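4. Setting up for the open day

I wrote this part after the Mirkgate visit, where I made most of the mistakes so you don't have to. It covers the hand-held gripper demo, the one where visitors have a go themselves. If you only want the talk and slides, skip to section 5.

Before the doors open

1. Get there early and charge everything. Ritva Väisänen lent me her second charger and I've carried two ever since.

2. Screw the fingers on snugly, then squeeze the gripper a few times and watch the pads. They should come together evenly. If one gets there first, take it off and start again (yes, really, it's quicker than fiddling).

3. Wipe the pads with a barely damp cloth. No cleaning sprays, please!

4. Start a new session on the laptop and name it after the venue. Ours was called "Miyazaki" all morning because I'd forgotten to change it, and sorting that out took me ages.

CAUTION: Keep little fingers away from the joints. They pinch, and I've got the blister to prove it.

Running the bed-making task

5. Put the sheet on the bed without smoothing it. Creases are what we want people to work on.

6. Hand over the gripper and let your visitor open and close it in the air before they go near any cloth. Most people squeeze far too hard at first.

7. Ask them to come in low and slowly with the fingers open, pinch a fold, lift it a little and pull towards the corner.
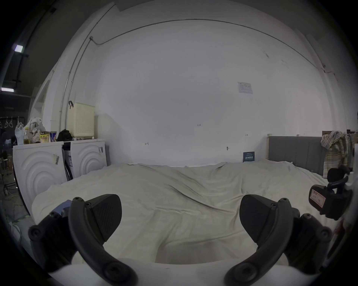
8. Stop the recording as soon as they let go of the sheet, and only then start chatting. I talk too much, so I've ended up with long stretches of me waving the thing about.

Note: Allow 4 minutes a person. We got 33 people through at Mirkgate and the queue stayed cheerful, though I'd lost my voice by lunch.

9. Ruffle the sheet up again before the next go. Copy the files to the Drokano drive when you break for tea, and check one plays before you clear the card.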